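Desk days, wrist gear and a lot of binder clips

4 min read

Wednesday, September 30, 2026

Quick one tonight, I'm wrecked. Day three of recording for the Cusside set and my forearms have opinions.

If you missed the last post — we're collecting hand demos for a tidying policy. No robot in the loop at this stage. Just a person at a desk with the wrist modules and the marker bands on, doing ordinary desk stuff, over and over, while everything logs. The policy gets trained on it later. Volletti wants 971 clean episodes in the stationery category before they'll even look at a training run. We have 127. So.

Setup takes me five minutes now, down from 30. Straps snug, cuffs pushed back so the little squares aren't covered. Long sleeves are a pain, a sleeve slides down over the markers and you've lost the wrist pose for half an episode without knowing. I threw out most of Monday for that. Grey knit cuffs under a black jacket, my own fault, it was freezing in there.

Pen holder task was first up. Left hand takes the holder, right hand does the small stuff. I wanted a proper mess on the desk — sticky notes, pens, a pen cap, the long pink pencil — becuase if you lay it out nicely every time the policy learns nicely laid out desks and falls over on a real one.

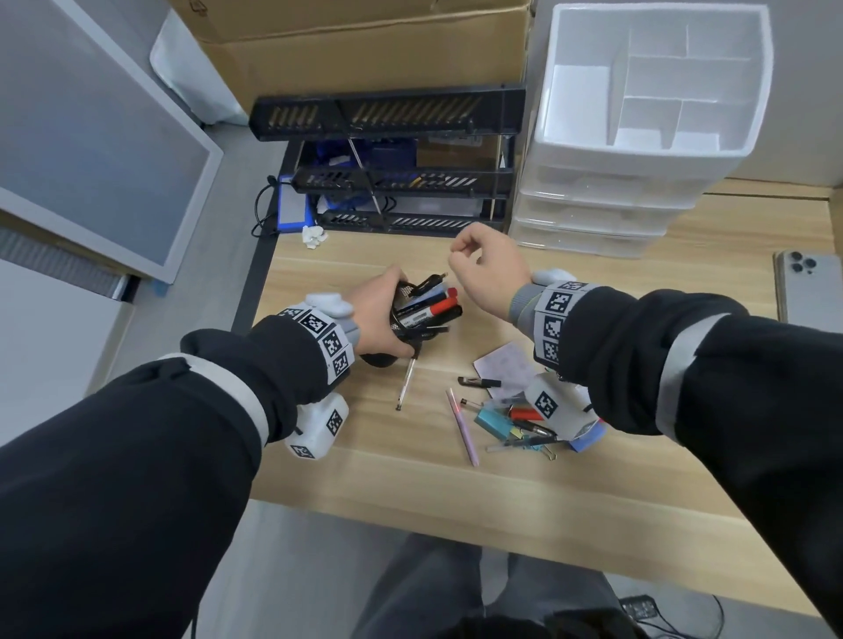
Binder clips, ugh

Way harder than pens. A pen is basically a stick. A clip has handles that flop whichever way they like, and they land differently every time you drop them. Good for variety, bad for my patience. Blue, teal and gold ones, spread over the middle of the desk, and you go one at a time.

Rules I'm using, mostly pinched from Nevzat Gezer's notes on the Wieser kitchen set:

- slow down before contact, not after
- one clip per grasp, no scooping
- fumbles stay in if you recover, bin it if you drop the thing on the floor
- idle hand stays on the desk

That last one took me ages. My left hand wants to help. Making a fist and parking it is the only thing that works. 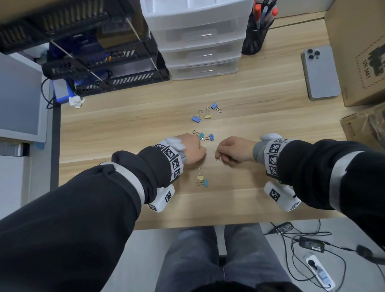

Gold clip by the body, left hand parked. Harder than it looks.

Haven't decided what to do about grip labels. Pinching by the body and pinching by the handles are really two different skills and I've been tagging them all "pick clip". Nevzat reckons split them now. He's probably right, which means going back through all 127 with a coffee. Maybe two coffees.

Also need to change the clutter at the back of the desk more often. Same drawers and same organiser all week, and I don't want it learning my drawers.

Tomorrow is rubber bands, god help me. Osell kit gets returned in October so whatever we haven't got by then we haven't got. If anyone has a decent way of stopping the straps rubbing, comments are open.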